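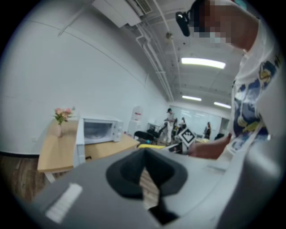

Bartosz Domański asked whether the Joltton copy of the novel should be entered as a second edition or as a later printing of the first, and he would like the matter settled before the catalog cards are retyped.

Notebooks > Book Workshop > Entries > January

Search entries Search Advanced Clear

Entry, January, begun 9:40 a.m.

Subject: The Levetti serial, comparison of texts.

The novel first appeared in parts and was then issued in one volume of over 400 pages. The workshop holds the volume and 22 of the original parts. Work this morning was limited to chapters 5 through 15, where the two texts are known to differ.

The opening of chapter 5 is the same in both. In the parts, the widow Ebihara leaves the inn at Povton by night and her brother learns of it the next day. In the volume she leaves at noon, and the brother is present. The later chapters still refer to a lantern, so the change was not carried through.

Chapter 11 lacks its final paragraph in the volume. The Joltton copy lacks it as well. It also repeats the misprint "herat" for "heart" in chapter 12 and has the same broken line at the foot of the page. On this evidence the Joltton copy was printed from the same setting of type, and it is to be entered as a later printing. The new title page alone does not support the word "edition."

Kiyoshi Kikuchi disagrees in part. He notes that the preface was reset and two sentences added, and requests that the card say so. Agreed. Wording for the card: "Later printing, preface revised."

Not resolved: the chapter numbers skip from 13 to 15 in the parts. The volume renumbers without comment. The part wrappers should be checked for a notice to readers.

Stopped at 12:15 p.m. Chapter 15 read once only and must be read again against the parts.

Related entries
Wrappers and advertisements in the Levetti parts
Povton in the early chapters: place names
Card wording for reset prefaces
Joltton copy, notes on the binding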